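**Plolau asks the chore question again, and I get to answer it**

November, for immediate release

I'm Hanane Sqalli, I look after trials at Plolau, and people ask me at every family dinner whether a machine can do the washing yet. Short answer: bits of it, slowly, with a person close by!

Our new trial is called Ondance. Over the winter we're giving jointed hands 300 goes at the dull jobs that homes and shop floors share (picking up cloth, filling a box, clearing a worktop) and we'll publish the lot, flops included. A towel is a horrible thing to hold if you're a machine – it never lies the same way twice. Our target is five folded in 30 minutes, and yes, my nan would laugh at that.

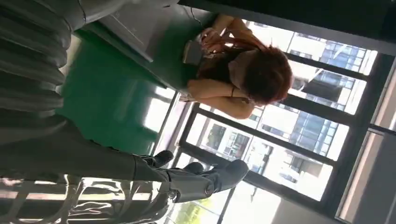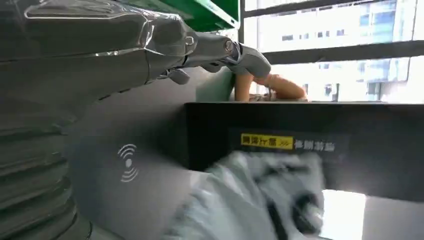

Shopkeepers will want more than that, according to Catinca Anghel of Grimach, who told me she'd happily hand over the restocking tomorrow but wouldn't pay for anything her staff had to stand beside all day. Fair enough, and I haven't got a good reply for her yet. Boxes are coming along better than cloth, so shelves may well get there before laundry does.

Results go up on the Plolau site in batches as we finish them. If you run a shop or a launderette and fancy setting us a chore, write to the Ondance desk at Plolau and mark it "chores".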